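Kitchen Counter Gallery: Bamboo, Marble and Bronze

Posted 2019-04-06 by Berkay Yurt

This page collects pictures and notes on the counter in the Drusach kitchen. The room is a working kitchen and a play kitchen at the same time, so real pots and soft toy food share the same space. Most of the letters we get are about two things: the dark bronze hardware and the bamboo. I have kept the notes short and put them next to the pictures.

The counter is white with gray veining. It was chosen first and everything else was matched to it. We looked at darker stone in January and decided the room was too small for it. Bamboo was the next choice. It is light in color, it goes with white, and the pieces do not have to come from the same maker to look right together.

1. The bar

Dark glossy bronze on a squarish base plate, against light bamboo. The finish is a very deep brown and shows copper at the edges of the plate. We compared it with a brushed nickel bar from the Badia catalog and liked the darker one better next to the pale wood. The Badia bar was also longer than we wanted. 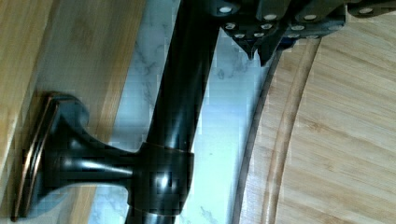
Pacheco wrote in to say that bronze like this should never be cleaned with anything sold for brass. A soft cloth and plain water are enough, and a little clear wax twice a year if the bar gets handled a lot. The brass cleaners take the dark color off at the corners first, and after that there is no putting it back short of having the piece refinished.

I agree with most of that. I would skip the wax in a kitchen, as it picks up flour and grease. Wipe the bar when you wipe the counter and dry it with a towel. Fingerprints show more on a glossy finish than on a matte one. If that bothers you, ask for the matte version when you order.

A word about spacing. If you are putting a bar on a wood panel, hold it in place and try your hand behind it before you drill. Thick towels need more room than you would think. The first one we tried, in the laundry room, sat too close to the wall and had to be moved, and the old screw holes are still there.

2. The counter with the play food

Bamboo board, bamboo trays and the plush fruit on the big teal plate. The lemon has green felt leaves and is the one visitors pick up. The watermelon wedge stands up without help. There is a banana too, partly peeled.

The board has a raised rim, so a tray set on it does not slide off the side. It does make the board harder to wipe down, and crumbs collect along the inside of the rim. I turn it over the sink and tap it. Bamboo should not be left to soak. Wash it, stand it on edge and let both faces dry.
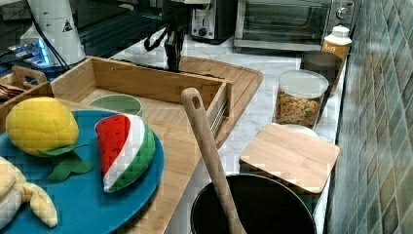 Trays with low walls are easier to live with than deep ones. You can reach in from any side, and small bowls don't get lost at the bottom. The cut-out handles are useful when a tray has to go from the counter to the table in one trip. Ours came from Ferau in a set of 2, and I later bought another from a different store. The color is slightly off, but you have to look for it.

Cereal goes in a clear canister so that we can see when it is running low. Anything that doesn't keep well in light goes in metal. The canisters stay back along the tile, and the front of the counter is kept for whatever is being used that day.

The plush food gets washed by hand in cool water. Felt does not do well in a machine, and the leaves come out curled. Press the water out in a towel and leave the pieces flat overnight. The thicker ones can take about 11 hours.

Questions about the counter or the hardware can be sent through the contact form. The pantry shelves and the drawer dividers are on the next page of the gallery.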